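Where the cups live now

I should start by saying that I am not an organized person. My mother was, and I think it skipped me and went to my sister. But in May I decided to do something about the kitchen things, and now it is almost finished, so I want to write it down before I forget what I decided and why.

The problem was the cups. We had them in the cupboard over the sink, put one inside the other, and every morning the one I wanted was at the bottom. I broke the handle of one that I had from Lund, where I lived when I was a student, and I was sad for longer than a cup deserves. My friend Nanna Damgaard said on the phone, "But why do you stack them, they are not plates." She is right, they are not plates. The plates had their own problem, I will come to it.

So I bought a mug tree. I did not know the English word for it before. In my language we would say something like cup stand, but mug tree is nicer. I looked at one in metal first, and then at a wooden one with short pegs, and I took the wooden one. It has a square base and it stands well if you hang the cups evenly. If you put two heavy ones on the same side you have to be a bit careful.

The rule I made for myself is that only the cups we use every day can hang there. All the others went in a box. I thought this would be difficult, but when I took them out I saw that many of them I did not even like. One was from a company, Jumley, that sent it to my old office with a calendar. I don't know why I moved it with me to Prudetthorpe. Twice! 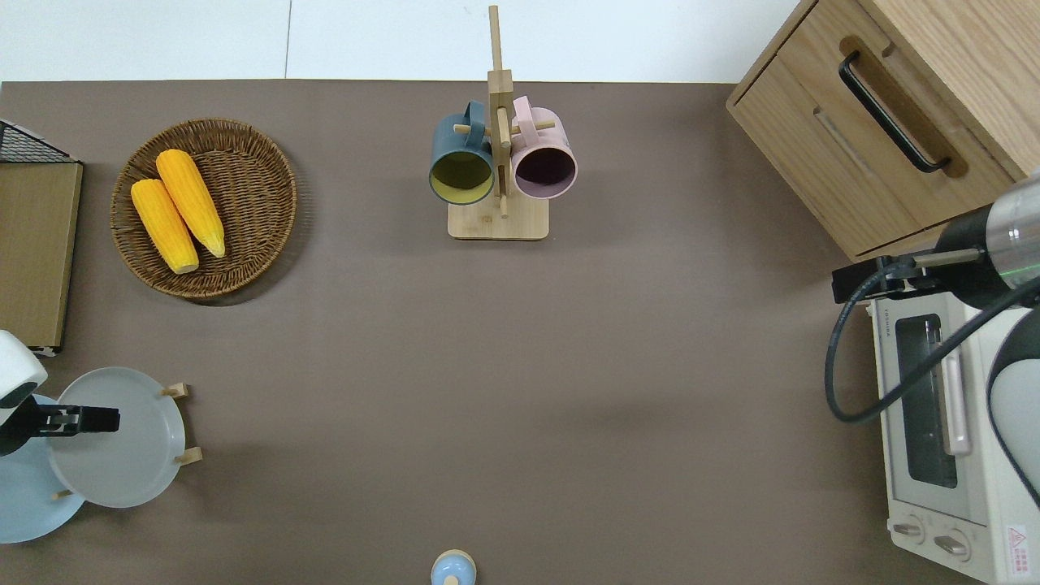
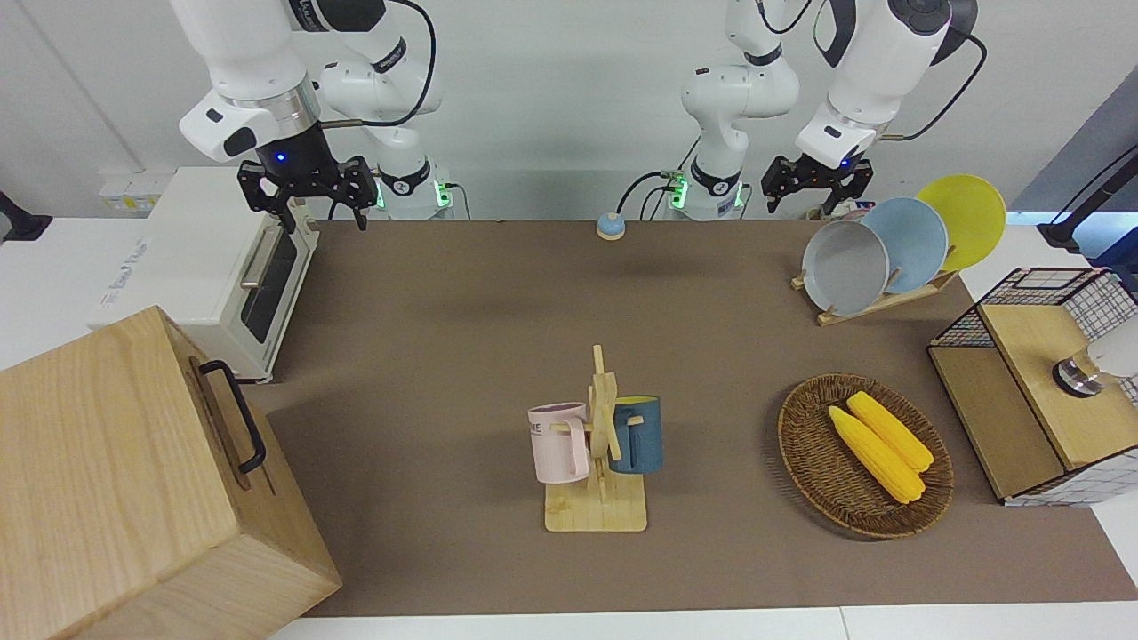 About the plates. A plate that lies under other plates is a plate you never see, and I have some that I bought only for the color. Birgit Buschmann, who had the apartment under ours before she moved, kept hers standing up in small wooden holders, like in a shop window. I always thought it was only for show. Then I tried it, and I noticed that I take the plate that stands in front, I wash it, and I put it back, and it is always the same few plates going around. The rest of the pile I gave away.

There are some things to know if you want to do the same. The holder must be wide enough for the edge of the plate, and you can only know this if you bring a plate with you to the store. I did not bring one the first time. I went home with a holder that was good for saucers, and we don't have saucers. Also, dry the plates well before you put them up, or the water runs down and stays at the bottom of the wood. I put a folded cloth under it for the first minutes.

Then the question of what can stand near the toaster oven. Before, I used the top of ours as a shelf. It was bread, letters, sometimes my gloves. I will not say how it ended for the gloves. Now I have the rule that the top stays free, and I try to leave some air at the sides too. It feels like wasted space in a small kitchen, and my husband Oddur still puts his mail there when he comes home. I move it. He puts it back.

For vegetables I use a basket, a wicker one, because I forget everything that I can't see. Things in a drawer in the refrigerator are gone for me. In the basket I put only what we will eat soon, onions and lemons mostly, and when the basket is full I don't buy more. Corn I would not leave in it overnight, it tastes better when you cook it the same day. My sister Elínborg says that all vegetables should be in the cold and that I am living like in a painting. She is maybe right for the carrots.

What is not finished is the drawer. I have a drawer for spoons and such things and it also has batteries, string, 3 corkscrews (we drink wine perhaps 4 times in a year) and a key that fits to nothing in this home. I wanted to buy a divider, but the ones I found were too long. Now I think I will cut one from cardboard to test the size first, and if it works I will make it properly in wood. I have a saw, I have not so much patience.

If you have a drawer like this and you found a good solution, please write to me in the comments. Also if you know what glue to use for a cup handle. The one from Lund I still have, both parts, in an envelope in the hallway closet.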